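**Re: [hill-shrines] Getting up to the spring chapel at Vellesach**

Hello all, and thank you for the kind notes after my last message. I'm back home with sore knees and a head full of things to tell you.
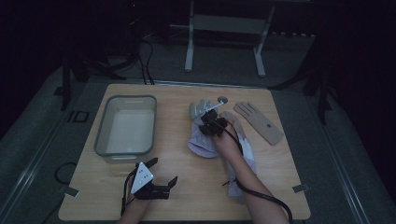 Ieuan Ruddock wrote:

> Has anyone been up to the chapel lately? My aunt used to tell us the saint slept on the flat rock behind it for 17 nights, and that the spring came up where she laid her head. Is the rock still open to visitors? And can you still get there from Flavard, or has the bus stopped?

Ieuan, what a lovely thing to have from your aunt! The version I was told has the saint walking over from Nseir with two goats, and it's one of the goats that finds the water by scraping at the ground – but the flat rock is in both, so I expect they are the same story with different people telling it. You can still visit the rock. Go past the chapel door, keep the wall on your left, and you'll come to a low iron gate that sticks a bit. Lift it as you push.

The bus from Flavard does run, though it only goes as far as the lower village now, and from there you have almost 300 steps to climb. I took them slowly and stopped at every bend (the wall is a good height for sitting). The last one down leaves at 5, so please don't linger over the evening prayers as I did, or you'll be asking for a ride like I was.

The spring itself was running well, and people still fill bottles there for relatives who can't make the climb. An older lady from Nseir told me her family always drinks from the left hand first. I'd never heard that before, and I'd love to know if anyone else on the list grew up with it.

If you do go in December, when they carry the lamp around the rock, bring a warm hat and something to eat, as the tea stall shuts early. I have the words of the lamp song written down somewhere, in my own bad spelling, and will type them up once I find the notebook.

Warm wishes to everybody, and do write back, Ieuan, if you remember any more of your aunt's version – especially what happened to the goats.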